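Orness Suture Practice Pad

The Orness pad is a soft synthetic practice surface for the teaching and assessment of wound closure. It is supplied by Wikmont to teaching hospitals and training centres. Each incision is marked in red and may be closed with interrupted or continuous stitches. The pad accepts braided and single-strand thread. 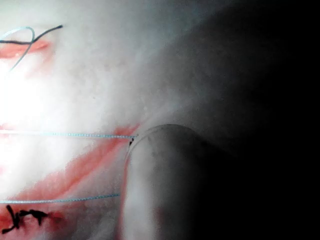 Orness pad, pale surface, with light blue-grey and dark thread.

Pads are supplied in boxes of 20 under order code 352. A box should be stored flat, in its original wrapping, away from direct sunlight. Needles and thread are ordered separately.

Pads are to be used on a level bench with a non-slip mat. Bench layouts for teaching rooms are available on request from Rosalía Carrasco, Training Supplies.
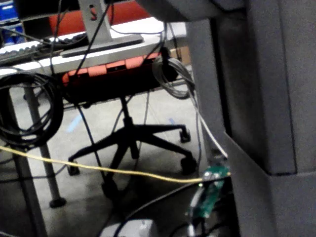

Can a pad be used for more than one session?
A pad may be used again until the edges of an incision no longer hold a stitch. Old thread should be cut and removed before the pad is put away.

Learners are advised to begin with single knotted stitches, evenly spaced, and to leave short tails so that the assessor can inspect each knot. 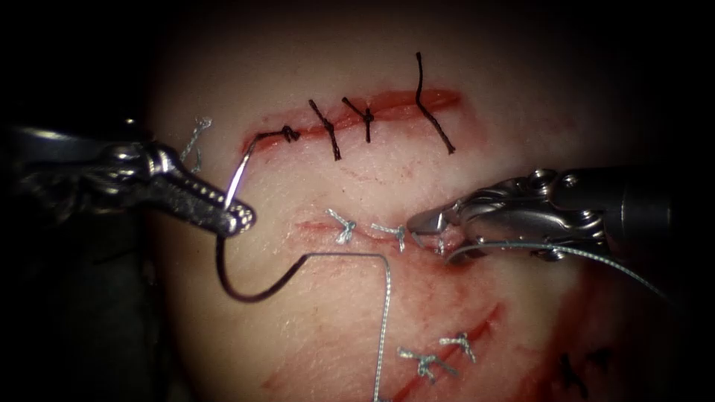
Spacing and tension should then be checked along the full length of the wound before the next incision is begun. Assessment sheets are packed with every box, and further copies may be requested from Wikmont.

Page revised July 15, 2022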